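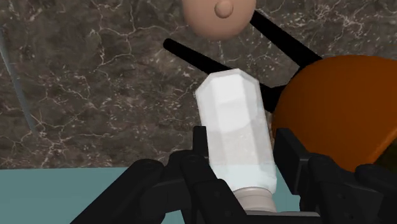
Fig. 1. Wrist view in the simulator: white container between the fingers, with a gap at the right-hand pad.

Building an Arm at Home, Handout 7
Closing the gripper
Notes by Benedek Takács, Flunley Shared Workshop

Please bring to the session: your gripper (assembled, or in the bag you have been meaning to open), the small hex keys, a ruler, and a laptop with the Plinditz simulator installed. The installer takes longer than the tea break. Start it at home.

Where we left off
By now most of you have an arm that goes roughly where it is told. Bench 11 has one that goes where it likes, and we shall look at the shoulder cable first. Everyone else can move on to the gripper, where a whole new set of disappointments awaits.

1. Centring before closing
Look again at Fig. 1. There is daylight between the right-hand pad and the side of the container. A gap is fine while the fingers are open. What matters is how it compares with the gap on the other side. If one pad arrives first, it pushes the object across the worktop until the second pad catches up. With a heavy mug you may get away with it. With something light and narrow you have built a very slow bat.

To centre:
Open the fingers fully.
Bring the wrist over the object and stop.
Nudge sideways in small steps until the gaps match.
Only then close, at the lowest speed your controller allows.

A wrist camera sits close to the fingers, so links and pads hide part of whatever you are after. In Fig. 1 the neck is partly covered and the lower left side of the body has a link in front of it. Do not judge alignment from the wrist view alone. I did this in May and the workshop is short of one sugar bowl.

2. Flat faces and pads
A faceted object offers flat faces, which sounds like good news. It is, provided your pads meet two of them squarely. Land on an edge and the object turns in the grip until it finds a face it prefers. Rotate the wrist a little before closing and try to line the pads up with opposite faces.

Those using the Messide finger kit should check that both pads sit at the same height. The kit's instructions show this in drawing 4, upside down.

3. The rest of the arm
Everyone watches the fingertips. The elbow, meanwhile, is off on business of its own.
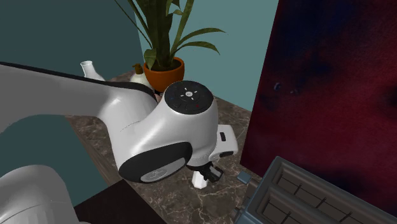 Fig. 2. Same counter, wider view (simulated). Note the elbow and wrist in relation to the pot and soap dispenser at the back.

From an angle like this one you cannot tell how much room there is between the elbow joint and the things behind it. The joint covers the bottom of the dispenser, and that could mean a hand's width of clearance or a wet floor. Turn the simulator view until you are looking straight down, and measure. Then look from the side and measure again.

Put your own clutter in the model. A bare worktop is a lovely place to plan a movement and bears no relation to anybody's kitchen. Plain boxes will do for pots and bottles. Give tall plants a generous box, leaves included.

4. Setting the closing force
The controller sheet from Prothero gives the force setting as a bare number from 0 to 813, for reasons best known to Prothero. Start at 400. If the object slips, go up in small steps. If it creaks, come down. Write the final number on tape and stick it to the gripper, as you will not remember it.

Before next time
Run the approach in the simulator with the object in three different positions, one of them awkward.
Note the left and right gaps each time, just before closing.
Move one box on your counter to where it causes trouble, then plan a way past it.
Read handout 8 as far as the wiring diagram. The diagram itself is wrong and a new one is coming.

Fingers (yours) out of the gripper whenever the power is on. The emergency stop is the red button by the door, and the green one is the extractor fan.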